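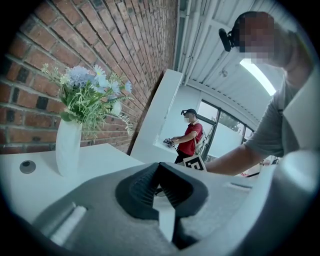 # 第 2 章　用手持夹爪录制示教

适用于 Flalley 手持夹爪套装，配合 Planholm 录制软件使用
本章修订日期：2022年10月4日

前一章把硬件都装好了，电也充上了，现在终于到了大家最盼的部分：拿起夹爪，亲手做一遍，让机器人照着学！我们自己每次给新场地开机，录第一条的时候还是会兴奋。手上夹住一样东西，放到另一个地方，屏幕上的轨迹线跟着走出来，那一刻真的很过瘾。

本章讲的是徒手示教，也就是操作者双手各持一把夹爪，直接在桌面上完成任务。用 Poris 遥操作台远程控制 Baran 机械臂的做法放在本章后半部分，两种方式录出来的数据可以混在一个任务里，格式是一样的。

如果你是第一次用，请从头读。老用户可以直接跳到“录制过程”，不过“标记物检查”那一段这次改动比较大，值得看一眼。

## 2.1 开始之前

请先确认手边有下面这些东西：

- 左、右手持夹爪，标记物已装好
- 头戴相机和绑带
- 录制主机，已安装 Planholm，并能正常登录
- 与夹爪型号对应的数据线，以及一只插位够用的插线板
- 一块软布，擦镜头用
- 任务卡（见 2.3）

> **注意**　夹爪的指尖垫片是软的，出厂时贴有保护膜，录制前必须撕掉。带着膜也能夹东西，手感甚至还挺好，可录出来的开合数据会偏，机器人学到的力度就不对了。

> **小心**　接线之前，先把夹爪放在桌面上，指尖朝向没有人的一侧。通电瞬间夹爪会自检，手指会完整开合一次。请不要把手放在两指之间。

## 2.2 布置场地

场地不用很讲究。普通的办公桌、书架、窗边的角落，都能录出很好的数据，我们反而鼓励大家多换地方！同一个“把杯子放回托盘”，在厨房台面录一批，在会议桌上录一批，模型见到新桌子的时候就从容得多。

1. 选一张桌面稳固的桌子，推一推，不晃即可。
2. 把任务要用的物品摆上去。装饰性的东西，比如花瓶、台灯，可以留着，它们会让画面更接近真实的房间。
3. 清出操作者的落脚范围。人在示教时眼睛盯着指尖，几乎不看脚下。
4. 走线。把夹爪线从操作者背后绕过来，余量放在身后，让双手可以自由伸到桌子最远的一角。
5. 把插线板推到桌子下方或靠墙的位置，线缆理顺后用胶带或线槽固定。
6. 打开室内照明。如果有窗，注意阳光会不会直接打进夹爪相机；必要时拉上一层薄帘，或者换个朝向。

> **小心**　地面上的松散线缆是示教时最常见的绊倒原因。开始录制前请再看一次脚下，换班的时候也要看。

关于墙面：砖墙、木纹、海报都没有问题。夹爪的定位会利用背景里的纹理，表面越丰富，跟踪越稳。纯白的大墙面加上纯白的桌子是最难的组合，遇到这种情况，在桌上添几件有颜色的东西，效果立竿见影。玻璃和镜子要小心一些，反光里的夹爪有时会让跟踪跳一下，把桌子转个角度一般就好了。

多人同时录制也完全可以，同一个房间里各干各的，气氛还特别好。只要遵守以下几条：

- 每位操作者使用各自的会话编号，不要共用。
- 两位操作者之间至少保持 2 米，伸手时不要互相遮挡。
- 标记物的编号不能重复。编号印在标记物背面的标签上，领用时请登记。
- 说话没有关系。Planholm 默认不保存声音。

## 2.3 任务卡怎么写

任务卡就是一句话，告诉操作者做什么，也告诉模型这段数据是什么。写得好的任务卡，读一遍就能上手。例如：

- 把听筒拿起来，再放回座机上。
- 把花瓶从桌子左侧移到右侧。
- 右手扶住盒子，左手打开盒盖。

写得不够好的任务卡长这样：“整理桌子”。每个人对整理的理解都不一样，有人擦桌子，有人码书，放进同一个任务里模型会很困惑。遇到这类大任务，请拆成几张小卡，按顺序录，Planholm 会自动把它们连成一组。

任务卡里请写清楚三件事情：动哪样东西，用哪只手，到什么状态算完成。“算完成”的状态越具体越好，“放平”“盖严”“灯罩摆正”都行。

拿不准怎么写的话，就把卡片递给旁边的人，什么都不解释，看对方做出来的动作和你想的一不一样。这个办法土，但好用得很，我们天天在用。

## 2.4 佩戴与校准

1. 戴上头戴相机，调整绑带，松紧以低头时不滑动为准。戴帽子的操作者可以把相机固定在帽子外侧，帽檐不能挡住镜头。
2. 在 Planholm 里打开“预览”，低头看向桌面，双手举到胸前。两把夹爪都应当完整地出现在头戴画面中。
3. 握住夹爪手柄，食指搭在扳机上，缓慢扣到底，再缓慢松开。屏幕上的开合条应当跟着平滑移动。
4. 左右手各做一遍第 3 步，顺序先左后右。
5. 点击“校准”，按屏幕提示，把夹爪在身前画一个横放的“8”字。动作放大一点，慢一点。
6. 等待状态灯转为绿色。

校准通过以后就不要再动绑带了。如果中途摘下过头戴相机，请从第 2 步重新开始，整个流程很快，做熟了以后简直像热身操。

### 标记物检查

每把夹爪上都有黑白图案的标记物，头戴相机靠它判断夹爪在空间里的位置和朝向。这一版把检查步骤从可选改成了必做：

1. 用软布擦拭标记物的各个面，不要使用酒精。
2. 轻推标记物，确认没有松动。
3. 在预览中缓慢转动手腕，观察图案上叠加的彩色坐标轴。转动过程中坐标轴应当始终贴在标记物上。
4. 如果坐标轴闪烁，先检查光线，再检查镜头，最后检查图案有没有划痕或者折角。

图案磨损的标记物请直接更换，不要用笔补描。我们理解补描的诱惑（我们也补过），可惜边缘总会差一点点，坐标轴就在那里抖个不停。

## 2.5 录制过程

好，可以开始了！

1. 在 Planholm 中选择任务卡，点击“新建片段”。
2. 双手各持一把夹爪，回到起始姿势：上臂自然下垂，小臂前伸，指尖朝前，悬在桌面上方。
3. 听到提示音后，在起始姿势停一小会儿。
4. 执行任务。
5. 完成后回到起始姿势，再停一小会儿。
6. 同时扣动左右扳机，结束片段。
7. 在弹出的窗口中选择“保留”或“重录”。

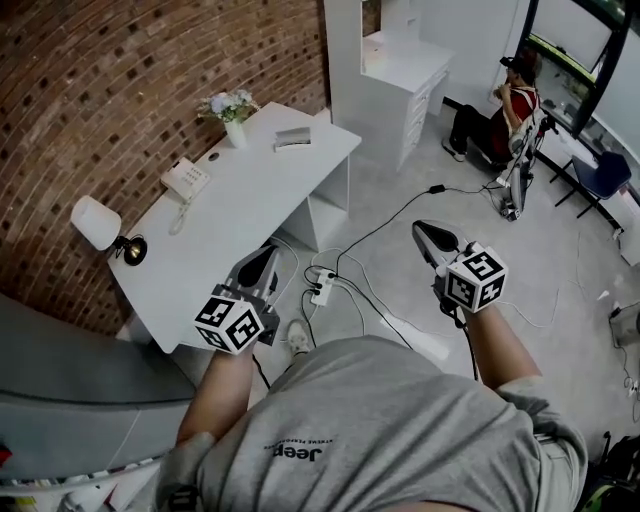 有读者来信说，自己练了一下午，动作总是太快，回放的时候像在抢东西，问有没有办法慢下来又不显得僵。办法有，而且很简单：在心里给动作配一句话，边默念边做。“伸过去，夹住，抬起来，放下”，每个词对应一段动作，说完再动下一段。人说话的节奏大致就是机器人能跟得上的节奏。另外一个窍门是把注意力放在指尖上，忘掉手腕和胳膊，手臂自然就会走得圆顺。也请这位读者放心，刚上手时几乎每个人都快，练着练着就稳了。

下面是录制时要留意的一些地方。

**握持。** 手柄握实即可，不必攥紧。攥得太紧，小臂会抖，录一会儿就酸。换任务的间隙把夹爪放下来，甩甩手，喝口水。

**接近物体。** 指尖张开到比物体略宽的程度再靠过去。全程大张着夹爪去靠近，机器人也会学着这样做，在拥挤的桌面上就容易碰倒旁边的东西。

**夹取。** 指垫接触物体之后，继续扣扳机，直到感觉物体已经夹稳，然后停住，再抬。软的、薄的、滑的东西可以多给一点时间。

**放置。** 先让物体底部碰到桌面，再松扳机。从半空松手的片段请选“重录”。

**双手配合。** 一只手扶、一只手动是最常见的形式。扶的那只手请保持不动，不要跟着另一只手一起晃。需要换手的时候，两只手都夹稳了再松开原来那只。

**视线。** 头尽量跟着操作的位置转，让夹爪留在头戴画面中间。不用刻意，正常看着自己手上的活就可以。

**失误。** 掉了东西，别急着停！如果能自然地捡起来接着做，就捡起来接着做，保存时勾选“含恢复动作”。这种片段非常宝贵，机器人正是从里面学会了怎么补救。只有标记物被遮住太久、夹爪脱手、或者有人碰到桌子，才需要重录。

> **小心**　不要用夹爪夹取玻璃碎片、刀具、热的容器或者通电的裸露部件。任务确实涉及这些物品时，请改用 2.7 中的遥操作方式。

> **注意**　请勿让夹爪相机长时间贴在物体表面。画面全黑时跟踪会依靠惯性数据继续运行，能撑一小段，之后位置就会慢慢漂走。

### 变化要怎么安排

同一个任务不要每次都从一模一样的摆放开始。录几条，就把物品挪一挪，转个方向，换个远近。物品的位置变了，操作者站的位置也可以跟着变。我们在自己的场地做“移动花瓶”的时候，前后录了超过 83 条，花瓶几乎把桌子走遍了，后来 Baran 在一张从没见过的桌子上也找得到合适的夹取高度，整个屋子都在鼓掌！

变化也要有度。每次改一两样就好，一次全变，回头查问题会很头疼。Planholm 的片段备注栏就是为此准备的，写上“花瓶靠窗”“台灯已开”之类的短句，将来筛选数据时会感谢现在的自己。

## 2.6 回放与检查

录完一组之后，趁场地还没收，马上回放。现在发现问题，补录只要片刻；收了场再发现，又得从走线开始。

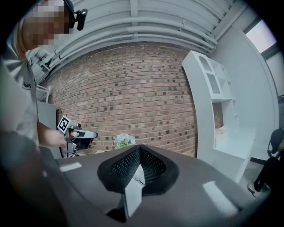

*本章阅读时间：11 分钟*

回放窗口左边是夹爪相机画面，右边是头戴相机画面，下方是轨迹和开合曲线，拖动时间条，各路内容同步移动。建议按下面的顺序看：

1. 先看夹爪画面。画面边缘能看到外壳是正常的，镜头本来就装在那里；指尖和物体要看得清楚，不能糊成一片。
2. 再看头戴画面。标记物应当大部分时间可见，短暂被手臂挡住没有关系。
3. 看轨迹线。正常的轨迹是连续的。突然折出去又折回来的尖角，说明那里丢过跟踪。
4. 看开合曲线。夹住物体的那一段应当是平的，放下时干脆地张开。曲线像锯齿一样上下跳，一般是扳机没有扣稳。
5. 左右两路曲线对照着看一遍，确认没有接反。

第 5 步请千万不要跳过。左右接反的数据，每一帧看上去都很正常，训练出来的机器人却会用左手去够右边的东西，现场非常热闹，找原因也非常费时间。

检查完以后，给片段打标签：

| 标签 | 用在什么情况 |
| --- | --- |
| 良好 | 动作完整，跟踪连续 |
| 含恢复 | 有失误，随后在片段内补救完成 |
| 待查 | 说不准，留给同事再看 |
| 弃用 | 跟踪丢失，或任务没有完成 |

拿不准就选“待查”，不要硬判。“弃用”的片段不会立刻删除，会保留在本地的回收区里，在下次清理之前都能找回来。

### 常见情况

**校准灯一直是黄色。**
检查“8”字画得够不够大。动作太小的时候，软件收集不到足够的角度。仍然不行，就走到纹理更丰富的背景前再试。

**一边的夹爪没有画面。**
重新插拔该侧的数据线，先拔主机端，再拔夹爪端。插回去时听到咔哒一声才算到位。

**画面发白。**
窗户太亮了。把操作者的朝向转开，或者在设置里把曝光从“自动”改成“锁定”，锁定之前让夹爪对准桌面。

**扳机扣到底，开合条却不到头。**
在设置里运行“扳机行程”，按提示完成即可。换过指垫之后也请运行一次。

**轨迹整体倾斜。**
多半是头戴相机在录制过程中滑动过。重新佩戴，重新校准，这一组片段请标为“待查”，后处理工具有机会把它救回来。

**时间条末尾多出一段静止画面。**
结束时左右扳机没有同时扣到。用剪刀图标裁掉多余的部分，保留结尾那一小段起始姿势。

## 2.7 用 Poris 遥操作录制

徒手示教又快又自由，遥操作则有它独特的好处：动作由 Baran 亲自完成，录下来的就是机器人自己的关节数据，够不够得着、会不会碰到自己，当场就知道。比较重的、比较危险的、需要很精细力度的任务，请用这种方式。

> **小心**　遥操作期间，Baran 的工作范围内不得有人。急停按钮必须放在操作者伸手可及的位置，并且在每次开机后测试。

1. 接通 Baran 的电源，等待自检完成。
2. 打开 Poris 操作台，在 Planholm 中选择“遥操作”。
3. 按下急停，确认机械臂断开使能；旋开急停，重新使能。
4. 把操作台的手柄移到与机械臂大致相同的姿态。屏幕上的两个轮廓重合后会变成蓝色。
5. 踩住脚踏，缓慢移动手柄，确认机械臂跟随方向正确。
6. 松开脚踏，确认机械臂立即停住。
7. 选择任务卡，按 2.5 的步骤录制。

初次操作请把速度比例调到最低档。手感会有些拖，像在水里伸手，过一会儿就适应了，而且慢档录出来的轨迹特别漂亮。等到放置动作连续做得稳当，再往上调一档。

脚踏是遥操作的“离合器”。手柄快到行程尽头的时候，松开脚踏，把手柄移回舒服的位置，再踩下去继续。Planholm 会自动剪掉松开脚踏的那一段，回放时看不到停顿，所以想歇就歇，不必硬撑着做完。

遥操作时看不到自己的手，对深浅的判断会差一些。可以把操作台的画面切换成双视角，一路看全景，一路看夹爪。靠近物体时看夹爪那一路，移动时看全景，来回切换几次以后眼睛就知道该往哪里落了。

徒手和遥操作混合录制时，请保持：

- 任务卡文字完全一致，标点也一样。
- 完成状态一致。徒手时“放平”，遥操作时也要放平。
- 物品相同。换了另一只花瓶，就在备注里写明。

## 2.8 收尾与存放

1. 在 Planholm 中点击“结束会话”，等待写入完成。进度条走完之前不要拔线。
2. 确认主机上出现会话文件夹，打开看一眼，左、右、头戴各路文件都在。
3. 关闭夹爪电源，先拔主机端的线，再拔夹爪端。
4. 用软布擦净指垫。垫片缝隙里的碎屑用软毛刷扫出来。
5. 夹爪放回箱内，手指闭合，标记物朝上。
6. 数据线松松地绕成圈，不要对折。
7. 标记物交还登记，编号和领用时核对一遍。

指垫属于耗材。表面发亮、打滑或者出现裂口时请更换，左右两侧一起换，换完以后重新运行“扳机行程”。长期不用的夹爪，请每隔一段时间取出来充一次电，不要放在暖气旁边或阳光直射的窗台上。

录完的会话可以当天上传，也可以攒到一起传。上传之前，Planholm 会对画面中的人脸自动做模糊处理，请在预览里抽看几段，确认处理到位，再点“提交”。有漏掉的地方，用画框工具手动补上。

下一次维护更新计划在二月发布，届时会加入片段对比视图，可以把同一张任务卡下的轨迹叠在一起看。我们内部已经试用上了，几十条弧线同时铺开在桌面上方，好看得让人舍不得关窗口。第 3 章接着讲怎样把这些片段整理成训练集，并让 Baran 跑起第一个自己的任务。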